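We reached the Stimen laundry at 90 Porkeo Road before lunch. It opened in 1929, and the folding room is still at the back — long tables, tall windows. Ragnheiður Toft showed us around.

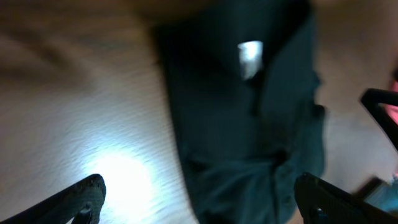 Do they sort by color or by fabric? Color first, then weight, so dark greens go with the other darks until folding.

Ingvar Norðdahl took us through the pressing room next. It was loud, and we didn't stay long. Tours run until the end of December and finish in the yard.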